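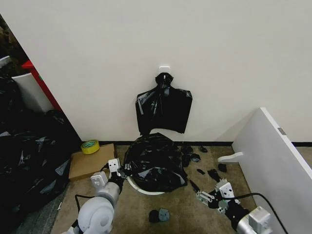
Can a landlord keep the deposit for trash left behind? Depends on the lease, but most let them bill you for hauling.

Search this forum Go

mudflap_k
Moved out of Galtarov Court in Alton in November. Deposit was $523, they kept $400 for "debris removal." Place was swept, I did it myself. Lease says nothing on hauling.

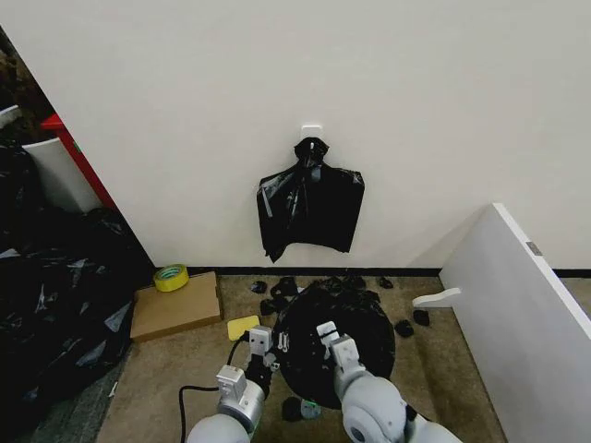 Trash bag on the wall hook

plumline
Ask for the itemized bill. In writing, not by phone. They have to show what they paid teh hauler.

sadsofa
Disagree, don't bother. My old place on Echevarría did the same, took months and I got zip.

plumline
Months because you called. A letter works

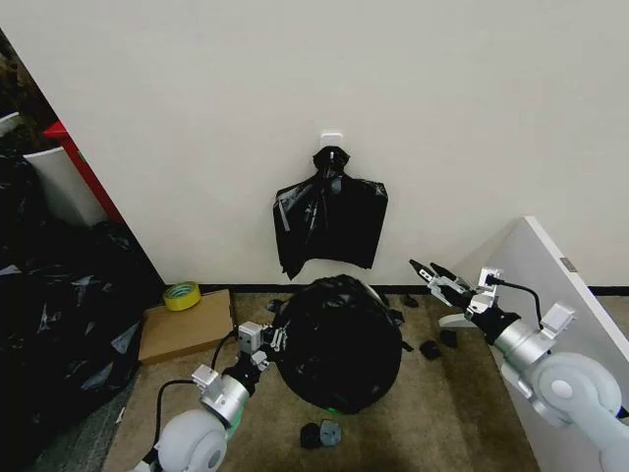 and send it certified, keep the slip. Small claims here is cheap anyway, you don't need a lawyer for $400.

mudflap_k
ok writing it tonight. They use Fandik for hauling, called them Wednesday, no anwser. Also
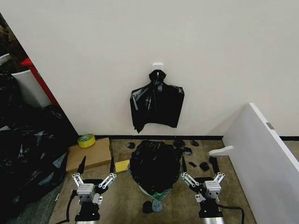
do I ask for the whole 400 or offer to split?

sadsofa
Split. Take the money and go.

plumline
Whole thing. Don't lowball yourself.

Filed under: Renting > Moving Out > Deposits

Comments
rentedout: same here, they sent a receipt with no date on it
gk_alton: check your lease for "broom clean"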